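Rain as a raw material: Rhiannon Watkins on planting for the wettest corners

Rhiannon Watkins has mud up to her elbows when she answers the gate at Korlow, the nursery and design yard she runs with Gillespie McIver, and she is already talking before I'm through it. She wants to show me a ditch.

It's a very good ditch. Water comes off the packing shed roof, drops into a stone channel and spreads into a long, shallow hollow full of sedges, purple loosestrife and flag iris. "People pay us to get rid of this stuff," she says, pointing at the puddles. "And then in July they pay for water to keep the lawn alive! I find that completely mad."

Watkins has spent 11 years designing rain gardens for business parks, schools and housing estates. Her biggest so far, finished in January, covers 2,420 square metres outside the Pladero offices, where a car park used to flood every winter. Half the bays went. In their place are planted basins that can hold water for up to 13 hours before it soaks away.

"The first proper storm after we'd finished, I drove over in my pyjamas and a big coat," she says. "I stood there with a torch watching it fill. Best night of the year."

We go indoors to look at the planting plans, which she draws by hand and colours in with pencils borrowed from her daughter. 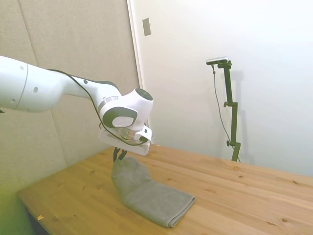 A robot arm with a folded grey towel on a pine table.

The plans are lovely things, all loops and blobs, with notes squeezed into the margins. Each basin is split into three bands. Plants at the bottom have to cope with standing water and also with a dry August, and that list is shorter than you'd think. Those on the slopes get a soaking now and then. The rim is nearly ordinary border, and she lets herself go a bit there, with salvias, grasses and far more geums than the client asked for.

McIver, who looks after the soil side, is the quieter of the two until you ask him about compaction. "You can have the best plant list in the country," he says. "If a digger's been parked on the ground for a month, you've built a pond." He digs a test hole on every site, fills it with a bucket and times how long it takes to drain. On one job the water was still there the next morning, so they moved the whole basin to the other side of the path.

Not every client is easy to win over. Heloísa Assunção, who manages the grounds at Pladero, tells me on the phone that she was dead against it. "I thought it would look like a bog," she says. "I thought we'd have rats and crisp packets." The crisp packets did turn up, and a weekly litter pick was added to the contract. The rats haven't.

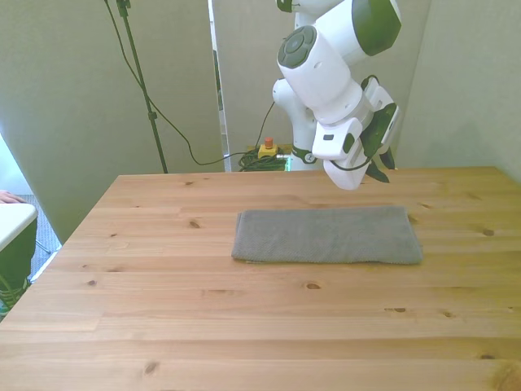 What changed her mind was the first spring. Staff started eating their lunch outside, on the low walls between the basins, and somebody put in a request for more benches. Assunção now sends Watkins photographs of frogs. "I've got dozens on my phone," says Watkins, delighted. "I've asked her never to stop."

She is firm about maintenance, and a little cross with firms that sell these schemes as needing none. Inlets clog with leaves. Silt builds up. Willow seedlings arrive from nowhere and have to come out while they're small. Korlow writes a care sheet for each site, two pages long, and spends a morning going round with whoever will be doing the work.

Next up is a school, where the pupils have asked for a bridge. There's no real need for one, as the channel will be narrow enough to step over, but Watkins has drawn it in anyway. She turns the plan round so I can see it. It has a handrail and everything.

"They want to drop sticks off it," she says. "So we're moving the downpipe to give them a decent current."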